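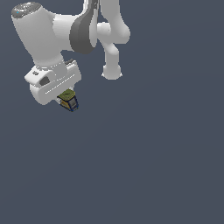

A rendering of a white robotic arm with a small box in its grip.

The case for the boring return address

My brother-in-law moved to Cemden in November and has since received 765 catalogs, none of them his. They belong to a Kęstutis Baranauskienė, who had the apartment before him and who, judging by the mail, owned a boat, two hearing aids and an unreasonable number of lamps. I know more about this man's taste in lamps than I know about my own cousins.

He did everything you're supposed to do. He wrote "no longer at this address" on the first batch and handed it back. He called the lamp company, Vestergaard, and waited on hold for 11 minutes to be told that only the account holder could change the address. The account holder, of course, is the one person in the country who isn't getting the mail.

I think we've made it far too easy to send things and far too hard to stop them. Signing up takes a checkbox that somebody has already checked for you. Getting off the list takes a form, a customer number printed on the label you threw out, and six to eight weeks. Why weeks? The catalogs know where he lives by Thursday.

Steinar Þrastardóttir, who ran the mailroom at my old job in Nevotton, had a rule I still admire. Anything that came for a person who had left went back once, politely. The second time, she mailed it to the sender's head office, addressed to the president, postage due. She claimed it worked. She also claimed to have been thanked in writing, and I'd like to see that letter.

My own proposal is duller. Print a return card in every catalog, with postage paid, and make the company act on it no matter who drops it in the box. If a stranger wants to cancel my lamps, let him. I'll find out soon enough, and I have plenty of lamps.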